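### 3.2 Surface materials and the perception of cleanliness

Earlier work on shared kitchens has mostly looked at layout, storage and lighting. Less attention has been paid to what the counters are made of and how their color affects the way people judge them. In the Istirgate survey, residents were asked to rate the work surfaces in their building on a five-point scale, from "not clean at all" to "very clean." A total of 3958 ratings were returned, and 50 were dropped because the building code was missing.

Plain white counters received the widest spread of ratings. Residents who cooked daily rated them lower than residents who cooked once a week or less. Vidmar, who coded the written comments, found that crumbs and coffee rings were named most often for white counters and least often for veined or speckled stone. Stone with a mottled ground and pale veins (Figure 3) was grouped under "patterned, medium tone" in the coding scheme, together with speckled granite and terrazzo.

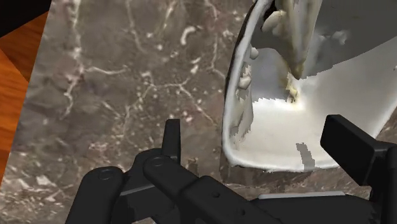 **Figure 3.** Brown-gray marble with thin, cream-white veins and pale flecks, seen from above. Computer rendering.

The comments also show that pattern works in two directions. Some residents liked that a patterned counter looked the same at the end of the day as it did at breakfast. Others wiped it more often for that very reason. One resident in Carville wrote, "I can't tell if it's a mark or the stone, so I clean it anyway." Comments of this second kind came mainly from households with small children.

We did not measure actual cleanliness in the survey buildings. Hyvönen took swab samples in a separate set of kitchens in February, and those results are reported in Section 4. The two data sets should not be read together, as the swabbed kitchens were newer and had fewer users per counter.

Age of the building had a small effect on the ratings. Counters installed before 2000 were rated lower in all three material groups, and the gap was largest for laminate. Worn edges and lifted seams were the usual complaints. For stone, residents mentioned dull patches near the sink and stains left by oil or wine. Sealing was brought up in only a few comments, and most residents did not know if their counter had ever been sealed.

Wood was left out of the main comparison. Too few buildings had it as a work surface, and where it was present it was normally used next to stone or laminate.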